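Moved my invoicing from Vedetti to Akumex this month. Short thread for anyone who works alone and is thinking about doing the same.

Vedetti put the price up in September and capped the cheap plan at 50 invoices a year. I send more than that. The next plan up is built for teams and I don't need any of it.

Exporting was fine. You get 2 files, one for clients and one for invoices. Open both before you import them. My dates had swapped day and month.

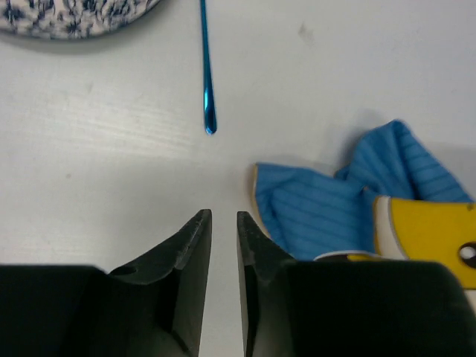
Ciltumow, 2018-11-29

Import finished this morning. Akumex takes up to 1,000 rows at a time, so mine went in as one batch. 6 clients came through without a postcode and I typed those in by hand.

Invoice numbers start again from 1 unless you change it under Settings, then Numbering. Do that first. Thanks to Amr Erraji for the warning.

Lærke Hedegaard asked about reminders. Yes, it sends them, but they are off by default and the wording is a bit stiff. I rewrote mine.

Keeping the Vedetti login until the tax return is in. Will post again if anything breaks.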